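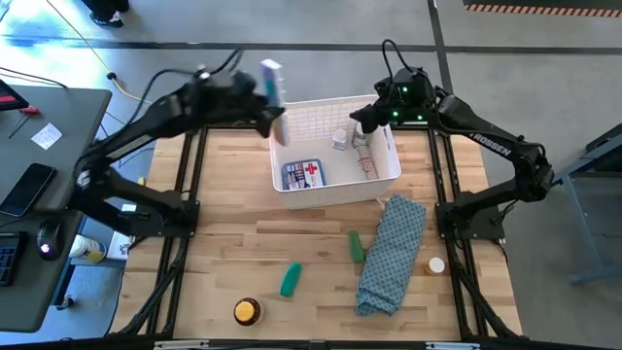

Fletcher Katene asked under my last post why we'd budget for two arms when one can put a bottle in a basket just fine. Fair question, and the answer runs long, so I'm making a thread of it.

1/ One arm can put a bottle in a basket. Our task list has 40 items on it and plenty of them want a second hand. Holding a bag open. Steadying a box while something goes in next to it. We went through the list line by line in June and marked which ones a single arm could do without a fixture. It was less than half.

2/ You can buy fixtures to make up for the missing arm. We priced that too. Every fixture is a small job: somebody draws it, somebody prints or machines it, somebody stores it. Then the product packaging changes and you do it over.

3/ The second arm is also not double the price of the first. The table, the extrusion, the computer and the power get bought once. Look at your quote and see how much of it is arm. On ours it was less than I expected.

4/ Things that were missing from our first budget: cables long enough to leave slack at full reach. Spare gripper fingers. A second power strip. Floor tape. Shipping both ways in case something has to go back. None of these are big. Together they came to $2,520.

5/ Objects are a budget line. We handle pharmacy and household stuff: small bottles, jars with lids, first aid kits, folded cloth. You need duplicates. Labels get scuffed and caps crack. I set aside money for replacing the whole set twice a year and put it under consumables so it doesn't get argued over every time.

6/ Baskets too. Buy several of the same basket at once. Stores drop a model and then you have one basket with one rim height and everything else in your setup was measured to it.

7/ Floor space. Measure with the arms out, then add room for a person to walk past and room for a desk. People plan for the footprint of the table and forget the desk. Ours sits right up against the rig and I would not want it any farther away.

8/ Quotes. We got three for the full package, from Rukari, Lekton and Markik. I'm not going to post the totals. Lead times were 40, 72 and 83 days in no particular order. If your money has to be spent by a certain date, ask about lead time before you ask about price.

9/ Ask what happens when one arm fails. Do they ship a replacement first or wait for yours to come back? With two arms you have twice the chance of one being down, and a two-arm job stops when either does. Only one of the three had a written answer.

10/ Staff time is still the biggest number. The person who resets the table between runs costs more over a year than the hardware does. If you have a choice between a nicer arm and more hours for that person, I'd take the hours.

11/ Fletcher also asked if we'd start with one and add the other later. We looked at it. The Srithong site did it that way and had to redo the frame and the calibration when the second one came in. If you know you'll want two, put both on the same order.

12/ Next thing I have to price is a second table. I'll post the line items when I have them.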